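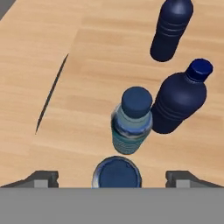

The practice table in Tatari, with the gripper open over a bottle cap.

My first night on the job I knocked the same bottle over 30 times. It wasn't even a real bottle! The whole table lived inside a computer, wood grain and all, and I sat in my kitchen in my socks with the controller in my lap, teaching a robot to pick things up.

Dymphna Mulligan was on the headset. She'd hired me for Quinlan after a 2 minute phone call, and I'd never seen her face (still haven't).

"You're rushing," she said. "It learns whatever you do. If you grab like a raccoon, it grabs like a raccoon."

So I slowed down. The see-through bottle sat out in front with its blue cap up, and I kept wanting to go for that one, it was so pretty, but the job was the cap between the fingers. Down a little. Stop. Squeeze. I held my breath like the thing could hear me.

Up it came.

"Good," said Dymphna. "Save it. Only 2000 to go."

I laughed, and then I figured out she meant it.

Around midnight I took a break and made toast, and I caught myself reaching for the jam with my hand wide open, coming straight down on the lid, slow as anything. Stop. Squeeze. I stood there holding the jar up over the counter, waiting for somebody to tell me good.

Then the headset crackled over on the chair.

"Are you still there?" Dymphna said. "I moved your arm back to the start. You want to do another 20 before bed?"

I put the jam down very gently and went back to my chair.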